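Home | Projects | Student Reports | Archive | Contact

August
By Perihan Eren

Kitchen Water Use in Shared Student Housing: Project Report

The question for this project was how much tap water a shared kitchen uses in a normal week, and where most of it goes. I picked kitchens over bathrooms for a practical reason. People are willing to write down what they do at a sink.

The house I studied is Grakgate, on the north side of Kelska. It has one kitchen for all residents and one cold water line feeding it, so a single meter could cover everything. My project partner, Hüsnü Aydoğan, fitted the meter under the counter and read it every evening at 9:30. I kept the paper log taped to the inside of a cabinet door. Residents wrote down the time, the task and whether the tap ran the whole time or was shut off in between.

The meter showed 2045 liters for the first week. The log accounted for 821 liters of that using our measured flow rates. The gap was bigger than we expected. Part of it is people forgetting to write, and we know this from the evenings when the meter moved and the log stayed blank. Part of it is our own mistake, as we measured the flow with the tap half open and most residents open it all the way. 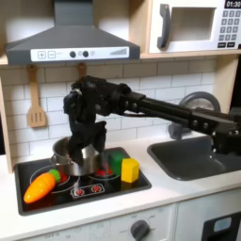
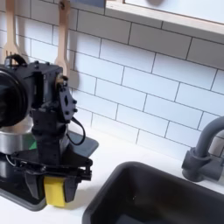
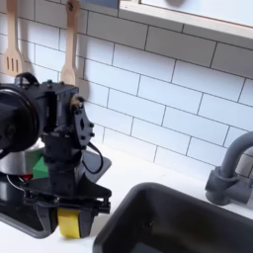

We sorted the logged tasks into rinsing food, filling cookware, washing dishes and wiping down. Washing dishes came first by a wide margin, at 651 liters. Filling cookware was much lower than either of us guessed. A small stainless steel saucepan like the one on the black stovetop in the first picture takes very little water even when it is filled near the rim, and most residents cook for one person. The large pasta pot was used only on weekends. Rinsing food used 89 liters, nearly all of it rice and greens.

In the second week we asked residents to plug the sink or use a dish tub when washing up. We had planned to compare the two weeks directly, but two residents were away for part of the second one, so I am not reporting a percentage saved. The log entries for dishes were shorter in time, and several people wrote that the tub was in the way when someone else wanted the sink. One person stopped using it after the second evening.

There are limits to this work. It covers one house and a short period. The hot water comes off a separate line that we did not meter, so the totals are low for any task where people mix hot and cold. The Stojanovska report on dormitory laundry, which we used as our model, metered both lines and I would do the same next time.

If the project continues, Hüsnü wants to try a foot pedal on the tap. I would first repeat the flow test with the tap fully open and correct the logged figures. The meter is still in place and the evening readings are in the project binder, with the blank evenings marked in pencil.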